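Ukow Hand Control
Software for multi-finger robot hands

Products > Software > Ukow Hand Control

Ukow Hand Control is the joint-level control and planning package from Iltside. It runs between your arm controller and a multi-finger hand, and handles finger trajectories, self-collision checks, grip force limits and wrist view masking. It is sold as a licence for each hand, with no limit on the number of workstations that can connect to it.

Most of our customers already have an arm, a hand and a working driver for each. What they are short of is the part in the middle, where a grasp request has to become a set of finger movements that don't run into the palm, the other fingers or the arm itself. Ukow covers that part. It does not replace your arm controller and it does not choose what to pick up.

What's in the package

Finger planner. Takes a target hand shape or a set of fingertip positions and returns a timed path for every joint. Fingers can be planned together or released one at a time. If you ask for a single finger to extend while the others stay curled, the planner holds the curled joints at their present angle and checks the moving finger against them for the whole path.

Self-collision model. Built from the hand's description file and from the shell meshes supplied by the maker. You can add your own shapes for guards, sleeves, covers and cable runs. Soft items such as ribbed cuffs and plastic sheeting are entered as padded volumes with a clearance you set in millimetres. The default clearance is deliberately generous and most sites bring it down after commissioning.

Force limits. Set for each joint, each finger or the whole hand. Limits are checked in the control loop and also before a path is sent, so a request that can't be met is refused before the hand moves. The refusal message names the joint.

Self-view masking. When a camera is mounted at the wrist or gripper, much of what it sees can be the robot. The masking module works out from the joint angles which pixels belong to the hand, the fingers and any nearby link, and passes the rest to your perception software. It works with colour or depth streams.

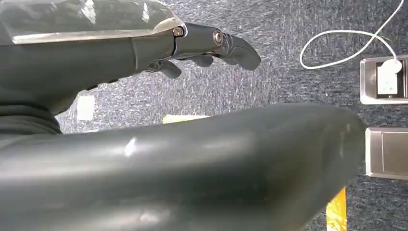
Masking is computed again on every incoming image, using the joint angles closest in time to it. If the angles are too old the image is marked as unmasked and passed through with a warning flag. Earlier releases dropped the image without saying so, and several sites asked us to change that.

A mask margin can be set for each link. Use a wider margin on links close to the lens, where a small calibration error covers a lot of pixels. Loose coverings are the hard case. A cover that shifts will not line up with its model, and the margin needs to be wide enough to take in the movement. The module has no way of tracking the cover itself.

Shiny surfaces can also cause trouble with depth streams. Satin shells and metal fasteners may return gaps or false points near the edge of the mask. Turn on edge cleanup in the masking settings if you see these. It adds a little delay to each image.

Floor and obstacle input

Ukow accepts a floor plane, a point cloud or a list of simple shapes as obstacles. For low work near a floor we recommend the plane plus shapes for anything that stands above it. Thin cables are often missed by depth cameras, particularly where they lie flat on carpet, and should not be left to the point cloud. Draw a keep-out area for them in the site editor. The same goes for floor outlets with a plug in them. Keep-out areas are saved with the site file and can be switched on and off from a script.

Tools

The site editor runs in a browser. It shows the hand model, the obstacles and the current mask together, and lets you step through a planned path before sending it. Paths can be saved, renamed and replayed at reduced speed.

The log viewer opens recorded sessions and lines up joint angles, forces and camera images on one time scale. Hanan Sleiman rewrote it for the current release, and it now opens long sessions without loading the whole file into memory. Logs from the previous two releases can still be read. Older logs have to be converted with the command line tool first.

There are client libraries for C++ and Python. Both come with the same set of sample programs, covering a single finger move, a full hand close, a force-limited touch and a masked camera stream.

Specifications

Part number: 1353
Operating system: 64-bit Linux, real-time kernel recommended
Memory: 16 GB minimum
Hand joints supported: up to 72 in one model
Hand description files included: 55
Camera input: colour or depth, two streams for each hand
Network: wired Ethernet, dedicated port for the hand
Licence: perpetual, one for each hand, with a year of updates

If your hand is not on the included list, send us its description file and meshes. We will check them and tell you what is missing. Hands with tendon drives are supported only where the maker's driver reports true joint angles. Motor positions alone are not enough for the collision model or the mask.

Getting set up

Install the package, load the hand description, then run the joint check with the arm parked and clear of people. The joint check moves each finger on its own at low speed. Run the camera calibration next, and repeat it whenever the camera mount has been undone. Last, load or draw the site file and set your clearances.

Ukow is not a safety-rated product. Force limits and keep-out areas in the software do not take the place of guarding, emergency stops or a risk assessment of the finished cell.

Related products

Lahtinen Recorder: multi-stream recording for arms, hands and cameras. Writes the same log format as Ukow.
Cellommont Cell Editor: layout and keep-out drawing for sites with more than one arm. Opens Ukow site files.

Ordering

Quotes are prepared by our sales desk. Please include the make of the hand, the make of the arm, the camera type and how many hands you need licences for. Trial licences run for 70 days and include every module. Universities and colleges can ask for the teaching licence, which has the same features and is limited to non-commercial work.

Updates after the first year are optional. If you let them lapse the software keeps working at the release you have, and you can rejoin later at the standard yearly rate.

Page updated 2021-05-13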